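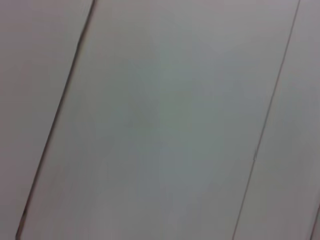

Trullwood's repair desk was asked first whether a laminate benchtop can be re-edged in place, and replied that it can if the substrate has not swollen past 4 mm. Beyond that, the desk said, the section is cut out.

Most failures begin at the joint. "Water sits in the seam, the particleboard takes it up, and the edge lifts," the desk said. "People blame the glue. The glue is usually fine."

The firm logged 420 benchtop jobs in the year to March, and 31 of them were full replacements. Plusby contact adhesive is used on straight runs. Curved edges get a slower resin from Hakico, clamped overnight.

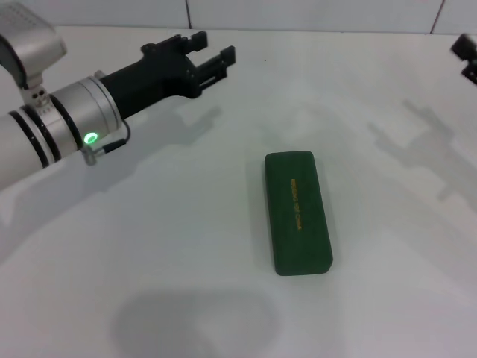

A plain white tabletop.

Colour matching takes longer than the repair. White is the hardest, the desk said, as old whites yellow unevenly and a new strip shows. "We keep offcuts going back years. If the customer has the original piece from under the sink, we ask for that."

On sealing, the advice was brief: neutral-cure silicone, joint dry before it goes in, no load for a day. Vinegar-based cleaners should be kept off the seam.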